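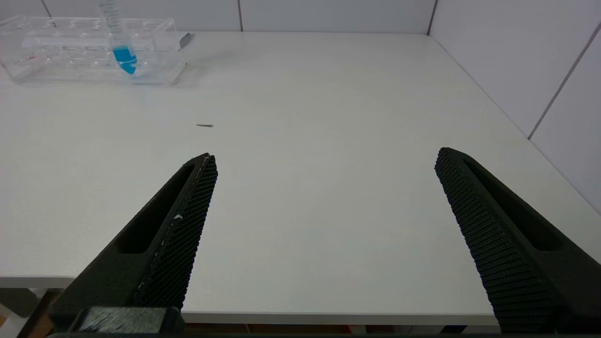 Gripper fingers, white tabletop

Pastry Fundamentals, Unit 4: Custards and other egg-thickened things
Driltorstead Evening Program, Astby kitchen
Notes by Marisol Crenshaw, updated March

Read before class. Bring a printed copy, you will get it dirty. Pie people, your crust notes are in Unit 3 and I'm not repeating them.

What a custard is

Milk or cream, eggs, sugar, heat. Eggs set, liquid gets held in the set. That's the whole unit really. Everything else is how much egg, which part of the egg, starch or no starch, and how hard you push the heat.

Two big families for our purposes:

Stirred. Made on the stove, moving the whole time. Creme anglaise, pastry cream, lemon curd (no milk, same idea).

Baked. Made in the oven, left alone. Flan, pots de creme, creme brulee, the inside of a pumpkin pie. Cheesecake too, yes. People argue with me on cheesecake every term. It's a custard with a lot of cream cheese in it.

Stirring keeps the eggs from linking up into one solid piece, so stirred custard pours. Baked custard sits still and you get a gel you can cut or spoon. Same mix can do either one. Try it at home with leftover anglaise if you don't beleive me.

Eggs

Whites set first and set firm. A custard with whole eggs will stand up on a plate. Yolks only, softer and richer, stays in the dish. So flan gets whole eggs plus some yolks, brulee gets yolks.

Sugar raises the setting temperature. So does adding more milk. Very sweet custard takes longer, don't panic and crank the burner.

Do not leave sugar sitting on yolks without whisking. It pulls the water out and you get hard yellow bits that never dissolve. Sugar goes in, whisk starts. Have the whisk in your hand already.

Tempering

Hot milk into eggs, slowly, whisking. Then the lot back into the pot. You're warming the eggs up gradually so no part of them gets cooked ahead of the rest.

First ladle is the one that matters. Go slow on that. After about half the milk is in you can pour the rest.

Damp towel under the bowl so it doesn't walk around the counter while you pour. Everyone skips the towel. Get the towel. 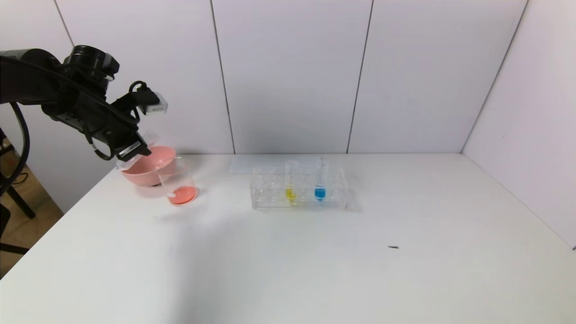
Pink bowl tilted toward a glass beaker

Creme anglaise, class formula

4 yolks
12 oz whole milk
4 oz cream
a third of a cup sugar
half a vanilla bean, or a good teaspoon of extract
pinch of salt

Scald milk and cream with the split bean. Scald means steam and small bubbles at the edge, not a boil. Lid on, off the heat, leave it ten minutes if you have ten minutes.

Whisk yolks, sugar, salt until a shade lighter. Temper. Back in pot, low to medium low, flat spatula, scraping the bottom and the corners of the pot. Corners is where it scrambles.

Watch for: foam on top dies away, liquid starts to feel heavier, coats the spatula. Draw a finger through it and the line holds. Thermometer people, 180F and pull it, and start paying attention well before that. Past 185F it's going grainy.

Strain right away into a bowl sitting in ice. The strainer should be set up BEFORE the pot goes on. If using extract it goes in now.

Bit grainy? Stick blender, strain again. Works if you caught it early. Won't save full scrambled eggs, start over.

Pastry cream is different

Has starch. Starch protects the eggs, so you can and must boil it. Yolks carry an enzyme that eats starch, and if you stop short of a boil the cream looks great at nine at night and is soup by morning. Seung-woo Ban had this happen with two trays of eclairs for the spring sale and has kindly let me mention it.

Full bubbles in the middle of the pot, keep whisking, one to two minutes after that. Off heat, butter in, film pressed right on the surface, chill flat in a shallow pan.

Cornstarch vs flour: cornstarch is shinier and cleaner tasting. Flour is a little cloudier, a bit more forgiving. We use cornstarch. Half and half is fine too if your grandmother did it that way.

Once cold it will be a stiff block. Beat it smooth with a paddle or a spoon before piping. Don't go at it forever, overworked cornstarch cream gets loose and doesnt come back.

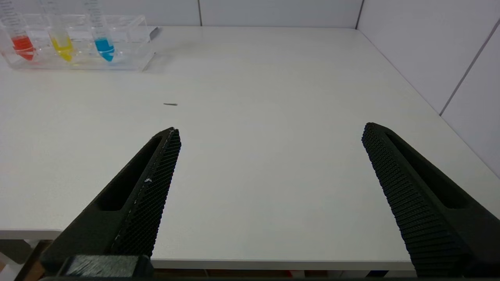 Word count: 1,096

Baked custards

Same warm milk, same yolks, but whisk gently. You don't want foam. Foam bakes into a crust of bubbles on top. Strain into a pitcher, rest it, skim.

Water bath. Deep pan, folded towel in the bottom, cups on the towel, hot tap water halfway up the sides. Fill the pan once it's already on the oven rack, unless you like carrying a lake across the kitchen. Foil over loosely, one corner up.

Oven at 325F for the class ovens. The Wekura on the left wall runs hot in the back, so turn the pan halfway through. At home get an oven thermometer, the dial is a suggestion.

Done is when the edge is set and the middle wobbles like jello. If it ripples like water, not done. If nothing moves, you've gone too far, it'll be eggy and might weep. Comes out of the bath to cool. It goes on cooking in hot water even on the counter.

Altitude. We're at 3,002 ft here, so water boils a few degrees low. For stirred custards no real change, you never get to a boil. For the baked ones expect to add a few minutes. Caramel for the flan: go by color and don't trust a chart written at sea level.

Caramel for flan

Dry or wet, your pick. Wet is safer: sugar, enough water to look like wet sand, clean pot. Swirl, don't stir. Amber, then pour fast, tilt the cups to coat. It's going to crackle as it cools, fine. It melts back into sauce overnight, so flan HAS to sit overnight. Unmold same day and most of the caramel stays glued to the cup.

Ice water bowl next to the stove on caramel night. Long sleeves if you have them.

Flavoring, short version

Cinnamon stick, citrus peel, coffee beans, tea, bay leaf (try it): steep in the hot milk, strain, measure the milk again and top it up. Peel and beans drink more than you think.
Liquor and extracts: at the end, off heat.
Chocolate: pour hot anglaise over chopped chocolate, wait a minute, stir from the center. This is basicly pots de creme without the oven.
Lemon juice: never straight into hot milk. Curd is its own thing, next unit.

Storing

Anglaise, three days cold. Pastry cream same. Neither one freezes well, except anglaise as ice cream base, which is what it wants to be anyway. Brulee can hold two days before you torch it. Torch right before serving or the sugar goes sticky.

Bring next time

Fine strainer, flat heatproof spatula, instant read thermometer. Vanilla comes out of the class box, we order from Gashi and the beans are good this year so please split them all the way and scrape properly. Rinse and dry the used pods, jar of sugar by the sink.

Practice before class: one batch of anglaise. Write down what temp you pulled it and how it looked the next day. Half a page, handwriting ok if I can read it.

Questions to Marisol before the break, after the break I'm at the ovens.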